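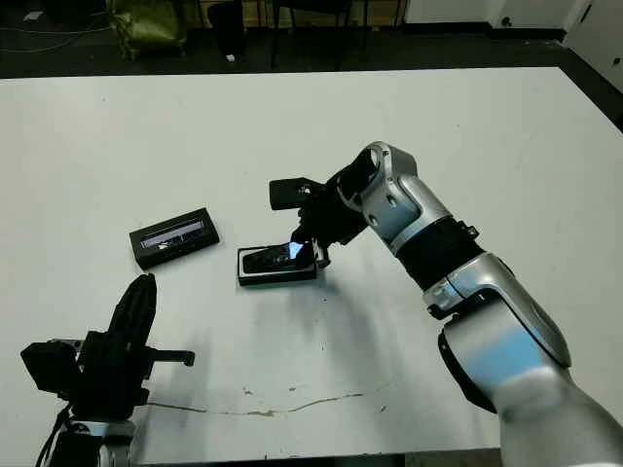
*Fig. 1. Black box with a clear window in the top, on a white table.*

Packaging and Retail, Unit 4: Gift boxes and shelf cost

Read this before the Illano case. Bring a calculator.

**Terms**

- *Primary pack*: touches the product.
- *Secondary pack*: holds the primary pack, often the part the shopper sees.
- *Window*: an opening in a pack, with or without a clear film over it.

A window lets the shopper check the product without opening the pack. It also weakens the lid. A long window needs a wider border on the short sides, or the lid will bow when boxes are stacked.

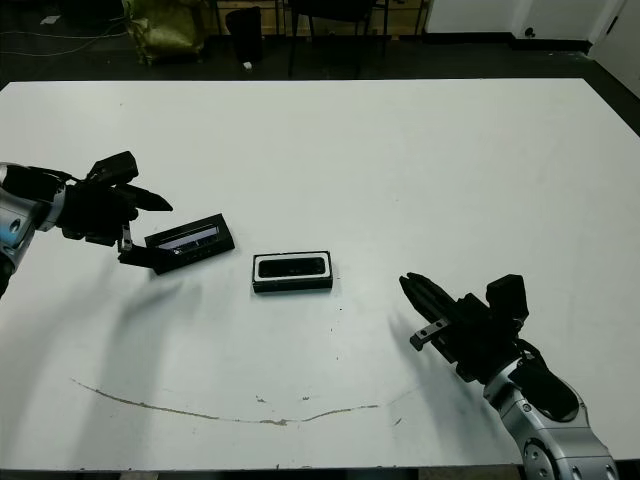
Stacking strength is tested empty and full. Record both. Students often hand in only the full figure, and the two can't be compared after that.

**Case: Illano pens**

Illano sells a boxed pen through Biltmont stores. The January order was 2245 boxes. Of these, 64 came back with split corners. Timo Fröhlich, the buyer, asked for two quotes on a stronger board:

| Supplier | Minimum order | Lead time |
|---|---|---|
| Proteo | 700 | six weeks |
| Fröhlich | 557 | nine weeks |

The supplier Fröhlich is not related to the buyer.

1. Work out the return rate for January.
2. Which quote suits a shop that reorders every two months?
3. List the costs of a return that do not show up on the supplier's bill. 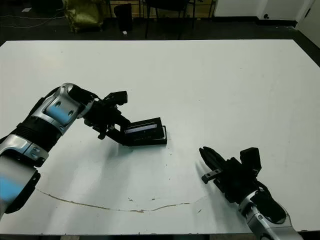

Unit 4, p. 3

For question 3, start with the store clerk's time. Then add return freight, the price cut on any box resold with damage, and the empty shelf space. Show your work for each line. Answers without units lose one point.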